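Is the Sutitura two-arm kit any good for a beginner's table-clearing project?

Posted by Petedwood, October 2019

I've been going back and forth over this kit since May and I'm very close to ordering one. My plan is to have it clear up after a meal: crockery into a rack, rubbish into one box, spilt food kept apart from the rest. I've built one small arm before (a single one, and it could just about push a bottle top across a desk) so two arms working together would be a big step up for me.

Has anyone used the Sutitura for this kind of thing? I'd like to know how fiddly the set-up is, whether the grippers can cope with plates, and whether the support people answer emails. Any tips on laying out the table would be brilliant too!

Isauro Bañuelos

Yes, and I love mine! I do nearly the same job with it and I've had more fun this summer than in the last few years of tinkering put together. Setting up took me 2 evenings. The first went on getting the rail straight along the edge of the table, and please do take your time over that, as everything else is measured from it. The second was all software, and the guide is clear enough once you get past the chapter on power supplies (skip it, then come back).

Plates are fine so long as they have a bit of a rim to get hold of. I come at them from the side and go slowly. Cups were easy by comparison. Bowls took me ages, because I kept trying to put them in the rack upright when they're much happier leaning.

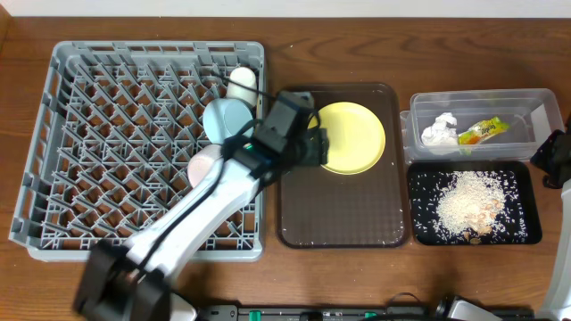 Going for the yellow plate, with the cup and bowl in the rack.

For the layout, keep the rack well over to one side and give each sort of mess its own place. I have a brown tray for the crockery, a clear box for tissues and wrappers, and a black tray where the rice and crumbs go. Plain trays in different colours make it much easier to tell at a glance what's gone wrong. And use dishes in different colours if you can, it's cheap and you'll thank yourself when you look back over your recordings.

Support answered me within 3 days, very friendly, and they sent a longer cable without any fuss. My only real grumble is that the arms' cables want tidying before you start. Leave enough slack for a full reach, then tie them down. Do get one, and post how you get on!

Nollwood

Good kit. Check the table is solid first. Mine wobbled and I lost a week blaming the software.

Espinoza

Haven't got the two-arm one but I have the single, same grippers I think. Very pleased with it. I run everything at 10 per cent speed when I'm trying a new move and only turn it up once it has gone right a few times running. Rice is a pain whatever you do, so I'd start with plates and leave that till later. There's a long thread on gripper pads if you search for topic 3492, well worth a read before you order spares.

Contact the moderators | © 2019 the site and its posters | Back to top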